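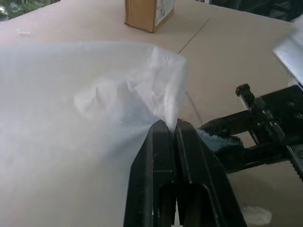
Netholm Film Gripping Kit

The Netholm kit is a pair of parallel fingers, a wrist camera mount and a trained grasping policy for picking up thin plastic film: bags, liners, void-fill sleeves and shrink offcuts. It came out of the Cerau study on deformable packaging and is sold to labs and integrators who want to repeat that work or build on it.

How the method works

Most grasp planners look for a solid surface and close on it. Film doesn't give them one. It lets the colour of the table through and changes shape when touched. The Cerau method looks for places where the film is already gathered, or can be gathered with a short sweep, and closes the fingertips across the neck. The grip then holds several layers at once and the load is shared between them.

The policy runs on wrist camera images alone. No depth sensor is needed — clear film gave us poor depth readings anyway, and we dropped that channel early in the study.

What we measured

The policy was trained on 1000 recorded grasps and tested on 200 new ones, using bags that were not in the training set. A grasp counted as a success if the bag was lifted clear of the table and still held after 7 seconds. The neck grasp succeeded in 80 per cent of trials. Most failures were slow slips on very light film, where there wasn't enough material between the tips. A smaller group came from the fingers closing on a single fold near the rim.

Results were weaker under strong side light, which washes out the creases the policy depends on. If your cell is next to a window, fit a blind or plan to collect some of your own data.

In the kit

Finger pair, black, tapered
Wrist camera bracket and screws
Cable clips
Policy weights and training code
The full set of test recordings, failures included

Compatibility

Fingers fit the Pikon parallel gripper directly. An adaptor plate for the Mavromatis wrist is sold separately. Other grippers may work if the tips can meet fully with no gap, but we haven't tested them.

Care

Wipe the fingertips with a dry cloth between sessions. Don't use silicone spray near them. Replace the pair when the inner faces look polished — grip on light film drops off well before the fingers look worn out.

Lead time

Kits are built to order. The next batch ships in March.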